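Plenilthorpe Arena — Preseason Game-Day Inspection
Men's and Women's Basketball
Inspection completed Tuesday, 4:30 p.m.
Inspector: Jaime Vilela, Event Operations

PLAYING SURFACE
Floor panels level and locked — Pass
Lane and three-point markings — Pass
Comment: Paint is worn at the north baseline. Legible for play. Touch-up to be done before the conference opener.

BASKETS AND SUPPORTS
Rim height, both ends — Pass
Breakaway rim release — Fail, south end
Comment: The rim did not return to level on the second pull. Bonimier has been asked to replace the spring. The south basket is closed to practice until the repair is signed off.
Post padding — Pass

SCORER'S TABLE AND SHOT CLOCKS
Shot clocks in step with game clock — Pass
Backboard lights at expiration — Pass
Table padding, court side — Needs attention
Comment: 8 fasteners missing. Soler to supply.

SEATING
Retractable bleachers, 54 rows — Pass
Capacity sign posted (2,939) — Pass
Handrails, sections 101 to 122 — Needs attention
Comment: Section 122 handrail is loose at the third step. Tighten and recheck before doors open.

EXITS AND MEDICAL
Exit doors clear and unlocked — Pass
Defibrillator at home bench — Pass
Comment: Pads expire in September. Uddin holds the replacement order.

FOLLOW-UP
All failed items must be reinspected before the visiting team's shootaround. Signed copies go to the athletic director and the head official.

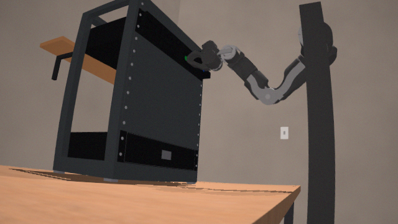
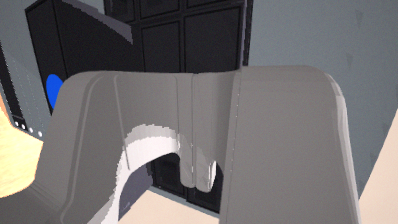
Equipment rack (first image) and black cabinet (second image)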